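Facilities > Inspections > Shared Workrooms > Quintana Annex

Shared Workroom Inspection Checklist with Comments
Site: Quintana Annex, second floor
Inspector: Telmo Carretero
Date: Nov 21, 2019

1. Exits and aisles
Exit door opens fully and closes without force — Pass
Aisle to exit kept clear — Pass
Comment: Coat rack has been moved away from the door as requested in April.

2. Tables and seating
Tables stable, edges free of splinters — Pass
Chairs in good repair — Needs attention
Comment: One chair has a loose back. It has been tagged and must not be used until repaired.

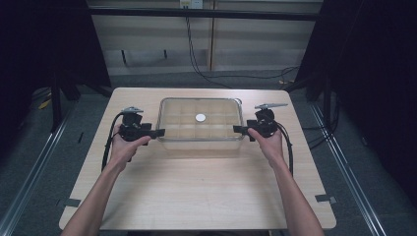
3. Electrical
Extension cords not used as permanent wiring — Fail
Outlet covers intact — Pass
Comment: The cord behind the Borkard cabinet runs under the carpet. Remove it within 5 working days. A request for an additional wall outlet has been sent to Nolton Electric.

4. Fire protection
Extinguisher mounted, gauge in the green zone — Pass
Monthly tag signed — Needs attention
Comment: The last two months are not initialed. The extinguisher itself is in good order.

5. Storage
Nothing stored within 25 inches of the heater — Pass
Shelf load limit of 300 pounds posted — Fail
Comment: The label has fallen off the lower unit. Post a new one before any more paper stock is delivered.

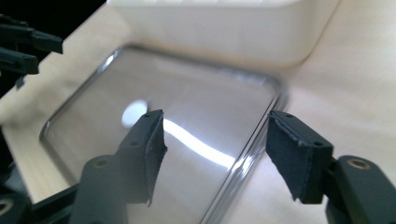
Stosudmont Office of Workplace Safety

6. First aid
Kit sealed and within date — Pass
Emergency numbers posted by the telephone — Pass
Comment: The list still shows the former front desk extension. Please correct it by hand until a new sheet is printed.

Overall result: Conditional pass. Items marked Fail will be inspected again once the room supervisor reports them corrected.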